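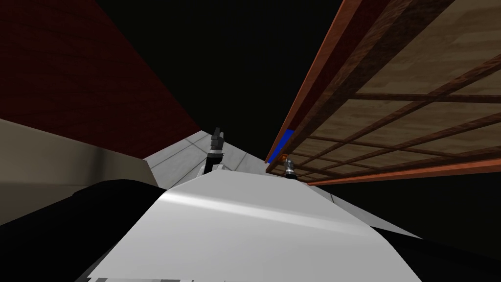
4.2 Candidate selection and district turnover

We now turn to the relation between the method a party uses to pick its candidates and the rate at which sitting members fail to return to the ballot. The unit of analysis is the party-district pair. After dropping pairs in which the party did not contest two elections in a row, 2299 pairs remain. Boundary changes in Skastitz affect a further group of pairs, which we keep but mark with a dummy variable.

Selection methods are coded on the three-level scale of Section 3: closed (central office decides), mixed (local list, central veto), and open (vote of dues-paying members). Coding was done from party statutes in force on the filing date. Where statutes and practice differed, we followed the statute. Gondal codes the Wudard branches as open on the basis of interviews; we code them as mixed, as the veto clause was never repealed. Recoding them as open does not change the sign of any estimate reported below.

Figure 3 plots the share of members not renominated against the age of the local branch. Under closed selection the share is nearly flat. Under open selection it is high in young branches and falls as the branch gets older, with most of the drop in the first two election cycles. Mixed branches lie between the two, although the intervals overlap with those of the closed group at nearly every point.

Figure 3. Share of sitting members not renominated, by age of local branch and selection method. Bars show 95 percent intervals, clustered by district. Branches with fewer than 2000 registered members are excluded.

Two readings of this pattern are possible. The first, due to Dal Bello, is that members in older branches know their representative and vote on record. The second is that older branches have smaller active memberships, so that a sitting member can win renomination with a modest personal following. The survey data do not separate the two. Attendance at selection meetings would help, but only the Ghumman branches keep attendance rolls, and these are incomplete before the September rule change.

We also tested whether public letters of dissent from senior members predict turnover at the next selection round. The coefficient is positive but small and loses significance once seat margin is added. Letters are rare in our period, and the estimate rests mainly on the Hekau districts. Table 5 gives the full results with and without these districts.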